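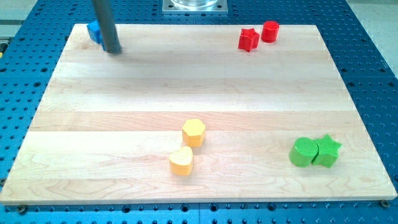 Protenby 这套小积木的整理笔记，我拖到十月才动手写，主要是因为积木越攒越多，再不写我自己都要忘了哪块归哪盒。先说底板吧，这是我最常被问到的东西！我用的是一块浅色的大木板，一条一条横着拼起来的，大部分偏米白，中间夹着一条明显深一点、带点粉褐色的，木纹细细长长。红、黄、蓝、绿各放两块上去，颜色一下子就跳出来了，比摆在花桌布上清楚得多。红色那一对我特别喜欢：一个星形，侧面是一道道竖着的棱，一个圆柱，侧面光溜溜的，同样的颜色，形状差这么多，刚好拿来说明我为什么坚持“先分颜色，再分形状”。

这个文件夹里有什么

简单讲，就是一份积木清单，加上我自己写的摆放玩法和整理规则。清单里登记了510块小积木，全部是单色的，没有印花，没有贴纸，也没有双色拼接的（双色的我单独放在另一个文件夹，还没整理完，先别催）。玩法卡片有1,000张，每张写一种摆法：用哪几块，放在板子的哪一带，谁挨着谁。卡片都是纯文字，你可以打印出来剪成小条，也可以直接在电脑上翻。

文件夹的结构很土，我没有做什么花哨的层级：

清单.csv 登记每一块积木，一行一块
玩法.csv 所有玩法卡片，一行一张
颜色说明.txt 我对颜色的叫法，强烈建议先看
形状说明.txt 星形、圆柱、弯月、方块等等的定义
改动记录.txt 每次改了什么，想起来就写

清单每一列是什么意思

编号：颜色的拼音首字母加数字，比如 R 打头……不对，这里我前后改过一次，旧版用的是英文首字母，新版才是拼音。现在红色是 H，蓝色是 L，绿色撞了同一个字母，所以绿色写成 LV。黄色也撞 H，写成 HU。我知道这很别扭，Cadi James 劝过我干脆用汉字，可是那时候已经贴完一大半标签了，就这样吧。

颜色：只有四个值，红、黄、蓝、绿。偏橙的红也算红，偏青的绿也算绿。深浅我不记。

形状：从顶上往下看是什么样子就写什么。星形就是星形，不管它有多高。

盒号：积木平时住在哪个盒子里，从1到4。一种颜色一个盒子，盒盖里面贴着同色的圆点。

备注：磕了、掉漆了、跟别的混过了，都写这里。大部分是空的。

为什么成对放

最早我是一块一块摆的，摆完拆，拆完收，收的时候老是漏。后来改成同色两块一组，摆的时候放在一起，收的时候也一起拿，漏了一块马上就看得出来，手里空着嘛！所以玩法卡片里绝大多数是两两一组的写法，像“星形红在左，圆柱红在右，中间留一条窄缝”。窄缝这件事别小看，两块贴死了，小朋友的手指头伸不进去，一抓就带倒旁边那块。

形状我尽量让一对里头不重复，可也没有死规定。黄色那盒里圆柱偏多，绿色那盒里方的偏多，碰上同形状的一对也正常，看见了不用给我报错。

关于“左”和“右”

卡片上的左右，一律以坐在板子跟前的人为准。远近也一样，靠你肚子那边是近，对面是远。Botond Fülöp 第一次试玩的时候坐在我对面，照着卡片摆，结果全反了，我们俩对着一块木板争了半天，特别好笑。从那以后我在每张卡片开头都加了“坐在近边”四个字。你要是觉得啰嗦，可以自己批量删掉。

“靠边”的意思是积木离板边不到一指宽，但整个底面还在板子上。悬空的不算，悬空的要掉。

底板怎么选

不一定要跟我一样。浅色、哑光、够平，就行。我试过一块深胡桃色的，好看是真好看，蓝色放上去就闷住了，尤其到傍晚。也试过白色塑料板，反光厉害，看久了眼睛累。带一点木纹反而舒服，而且木纹还能帮忙当参照：我写玩法的时候常常想“放在那条深色的上面一点”，后来考虑到别人的板子没有那条深色木条，才统统改成远、中、近三段。要是你在旧卡片里还看见“深色条”几个字，那是我漏改的，当成“中段”理解就好。

清洁就是拿半干的布擦，顺着木纹擦，擦完立起来晾。别泡水。

收拾的顺序

我习惯先收远边，再收近边，袖子不会扫到东西。先把一对拿起来，对一下颜色，放进对应的盒子，再拿下一对。最后板子上应该什么都不剩，这时候再数盒子，四个都盖好，完事。星形的角容易卡在盒子缝里，尖朝上放会好一点。星期天下午我一般会把四盒全倒出来对一遍清单，听着广播弄，挺解压的。

已知的毛病

备注列有些写得太随便，比如“有点那个”，我现在也不记得是哪个了。
改名以前的旧编号还散落在一部分玩法卡片里，看到 B 打头的就是蓝色。
Imre Medve 帮我录入了绿色那盒，他把“弯月”写成了“月牙”，两个词是一回事，搜索的时候记得都搜一下。
有少数卡片需要三块同色的积木，跟成对的习惯对不上。我自己觉得也蛮好玩，就留着了。

怎么用、怎么改

随便用，家里玩、班上玩都可以，改了也不用来问我。如果你愿意把新写的玩法发回来，请照着原来的列填，一张卡片只写一种摆法，句子短一点。Holger Lundgren 上次发来的那批写得特别好，就是一句话能有半页长，我拆得头都大了（还是谢谢他！）。

接下来我想把双色积木那部分补完，再看看形状说明里要不要加上手绘的小轮廓。我画画很烂，有人想接这个活的话，在改动记录最下面留个名字就行。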